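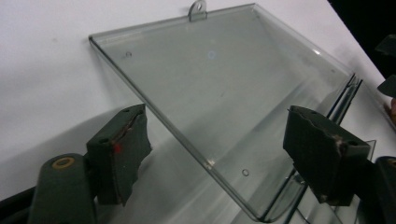 On March 8, 2020, Jeltitz list wrote:
> Has anyone got anywhere with cleaning the clear hanging shelves? I've a box of them from the old counter display, the sort with a tab and a hole at the top and a turned-up lip along the bottom. They were stored without any paper between them and every one is covered in smears. I tried the blue window spray from under the sink and I'd swear they came out cloudier than they went in. Also, what are the two little holes in the back for? The tab already has a hole. Do I need to find screws?
>
> If they're past saving I'd sooner know now and put in an order with Flatley before the price goes up again.

Please put the window spray down. If it's the sort with ammonia in it, it isn't good for acrylic, and the cloudiness you're seeing may be the surface going, in which case no amount of rubbing will help and a fair amount of rubbing will make it worse. I know this from a run of card holders we did for the Cloltano fair, which went in looking like glass and came out looking like bathroom windows.

What works here is dull. Washing-up bowl, lukewarm water, a small squirt of washing-up liquid, and your hand. No sponge, and certainly not the green side of the sponge. Rinse under the tap first so that any grit goes down the plughole before you start wiping it round in circles. Then shake off the water and pat with a microfibre cloth that hasn't been near a tumble dryer sheet. Kitchen roll scratches. People write in every year to tell me that theirs doesn't, and I look forward to hearing from them again.

The fold is the awkward bit. Dirt gets down into the bend and sits there, and from the front you see it several times over because of the way the plastic doubles the light. A cotton bud dipped in the soapy water will get most of it. Don't try to open the lip out to reach further in. It was bent hot and it has no intention of being bent again cold.

Fine scratches will come down a bit with plastic polish. Michailidis do a small tub that has lasted me since a December clear-out I'd rather not discuss. Do one shelf and look at it in daylight before you commit an afternoon to the rest.

As for the holes: the tab is for hanging it on a hook or a peg. The two in the face are, as far as I've ever worked out, for fixing it flat to a board if you don't want it swinging every time somebody shuts the door. You use one or the other. If you do go for screws, put a soft washer under each head and stop turning when it's snug – the next quarter turn is the one that starts a crack, and the crack always goes to the nearest edge.

On ordering new ones, I'd hold off. Last time I asked Flatley they wanted a minimum of 400, and when I said I needed 19 there was a silence on the line that I can still hear. If a few of yours are beyond help I've 10 spare in the loft, tabs intact, and you're welcome to them for the postage. They've got paper between them, too. Plain tissue, not newspaper, unless you want the headlines on your shelves.

Does anybody else still use the ones with the narrower lip? I've been offered a box and can't decide if they'd hold anything thicker than a postcard.

--
Jeltitz list: counters, stands and small displays
To leave, send a blank message with "unsubscribe" in the subject line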